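Home | Courses | Student Work | Archive | Contact

Shot Length and Joke Placement in the Stastetti Comedies
Project report, Film Analysis II
Nkechi Akande
2020-03-29

1. Purpose

This report measures how editing pace relates to joke placement in two low-budget comedies released by Stastetti, "Prinby" and "The Adamczyk Wedding". Both films were made by the same director and editor with mostly the same cast. Reviews in the student press described the first as slow and the second as frantic. The project tests whether that difference can be found in the cutting, or whether it comes from some other part of the films such as dialogue speed or music.

2. Material

"Prinby" follows a town clerk who must organize a funeral for a man who is still alive. "The Adamczyk Wedding" takes place over one night at a lakeside hotel in Ometmont, where two families have booked the same ballroom. The films have similar running times. The DVD releases were used for both. Opening logos and end credits were left out of all measurements.

From each film I selected 22 minutes, made up of the opening section and the longest continuous comic sequence. In "Prinby" the comic sequence is the rehearsal at the church. In "The Adamczyk Wedding" it is the kitchen argument and the speech that follows it.

3. Method

Shots were logged by hand in a spreadsheet. A shot was defined as the material between two cuts. Dissolves were treated as cuts and placed at their midpoint. Camera movement within a shot was noted but did not divide the shot. Across both films this produced 386 shots.

Jokes are harder to define. A line or action was logged as a joke if it had a clear setup and a clear payoff. Running jokes were logged each time they returned. Facial reactions were logged separately, and only when the reaction had its own shot. Each payoff was then given one of 5 positions: start of shot, middle of shot, end of shot, on the cut, or in the shot after the cut.

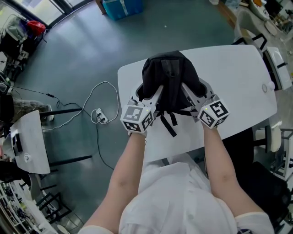 The first pass was done in January with the sound on. The second pass was done three weeks later with the sound off and subtitles enabled, so that music and laughter on the track would not affect the coding. Where the two passes disagreed, the sequence was watched a third time and the third result was used. Most disagreements involved the "end of shot" and "on the cut" positions, which can be a few video frames apart.

4. Results

The average shot in "Prinby" is longer, as the reviews would suggest. The gap is smaller than expected, however, and nearly all of it comes from the opening. The first scene, in which the clerk walks the length of the main street without speaking, contains a single very long take. With that take removed, the two films have similar averages.

Joke placement shows a larger difference. In "Prinby" most payoffs fall in the middle of a shot, and the camera stays on the actors afterward. The church rehearsal is typical: the organist plays the wrong hymn, and the shot holds until he has finished the verse. In "The Adamczyk Wedding" most payoffs fall on the cut or directly after it. The best man's speech is built almost entirely this way, with each line answered by a new shot of a different guest.

Reaction shots are more common in the second film. They are also shorter, and few return to a face already shown in the same exchange.

5. Discussion

The results give partial support to the reviews. The films differ in how they feel, but average shot length explains little of it. The position of the payoff appears to be the stronger factor. A viewer of "Prinby" is given time after each joke, while a viewer of the later film is already looking at the next thing.

Genre may also play a part. The wedding film has more speaking roles, and a crowded room requires more cutting whatever the director prefers.

6. Limits

One person did all the coding. A second coder would make it possible to report an agreement score. The selection favors comic sequences, so the quieter final acts are hardly represented. Dialogue speed was named in the purpose section but was not measured, as the subtitle files for "Prinby" had timing errors that could not be corrected before the deadline. Music was logged only as present or absent, and the results were too uneven to include.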